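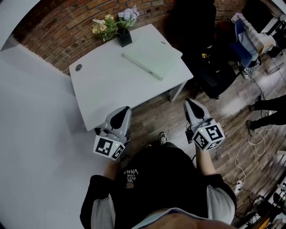 Dorota Zieliński wants to know why I'd put up with a cable grommet at the left end of the desk when the laptop lives on the right. Fair question, so a short thread on desk layout.

The grommet position was set by the manufacturer. Turning the desk round would put the hole at the front right corner, under my wrist. Left it as is.

The power lead goes down through the grommet and along the underside in two adhesive clips. The third clip from the pack fell off in February and has not been replaced.

A right-hand laptop position leaves the left side clear for paper. I write with my left hand. Most desk guides assume otherwise and put the paper on the wrong side. 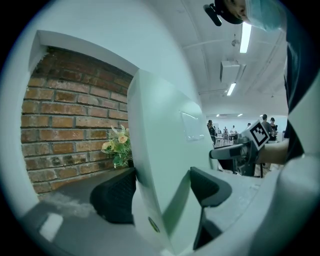 Back edge: flowers only. They are artificial, in a small square black planter. No watering means no saucer, and nothing to drip near the electrics.

They do collect dust. A soft paintbrush works on the petals. A damp cloth is fine for the leaves but drags on the blooms and frays them.

Lighting. The brick absorbs a lot, so a lamp aimed at the wall is mostly wasted. I tried a 3,000 K bulb for evenings. Pleasant on the brick, poor for reading pencil. It has gone back in its box.

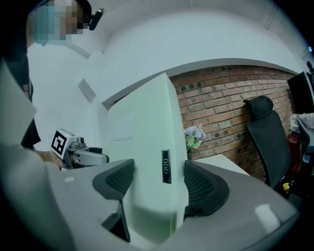 Clearing down at the end of the day takes two passes. First everything that isn't the laptop or the planter comes off the top. Then the top gets wiped, left to right, finishing at the laptop end.

White desktops show pen marks. Washing-up liquid, well diluted, shifts most of them. Avoid cream cleaner, as it dulls the finish and the dull patch then holds dirt.

Bogdan Witkowska asked about a monitor. No. The desk isn't deep enough to sit one at a sensible distance, and it would have to go where the flowers are.

Still to do: replace the clip, and check the front right leg, which has a slight wobble on the wooden floor. Will try a felt pad first.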